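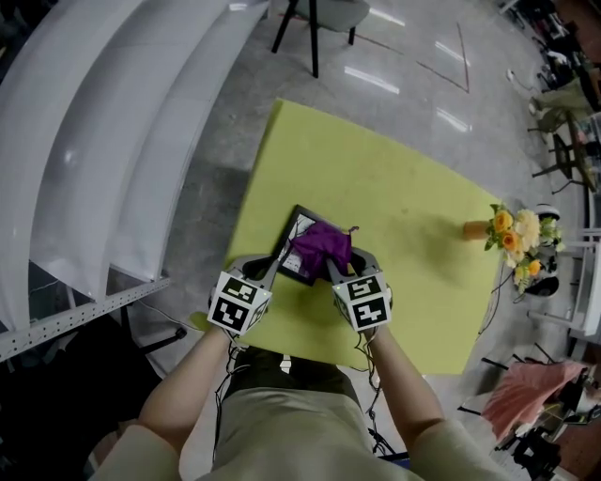
Corkgate, 8 March 2020. Keritz has finished comparing two versions of its hand-held gripper, and is pleased to report that the older one lost, having been the office favourite for years. The trial used household jobs, on the grounds that households are where grippers go to be humbled. Wiping the glass of a picture frame with a bunched-up cloth, a gripper in each hand and a marker cube on each gripper, proved the hardest of the lot. Cloth has no fixed shape and no interest in acquiring one.

Operators made 603 attempts across 33 tasks. The new jaws, made by Bosholm, completed 380 of them without a dropped object or a restart. The old jaws were given the same tasks and the same operators, and did noticeably worse on anything soft.

"We had a long argument about jaw width and then the cloth settled it," said Kerstin Granström, head of testing at Keritz. "I had been on the other side of the argument, so I would like that part kept short."

Cable routing is still a sore point. Operators asked for fewer cables past the wrist, and they asked more than once. Oda Rustad, who leads the hardware group, has a revised handle on her bench and declines to say when it will leave it.

A second round, comparing tracking cameras, will be run with Cuadros. The task list stays the same, apart from one involving a jar lid that has been withdrawn at the operators' request.

Keritz has built gripping tools in Corkgate since 2001. Trial results and task sheets are available on request from Javiera Sosa at the Keritz press office.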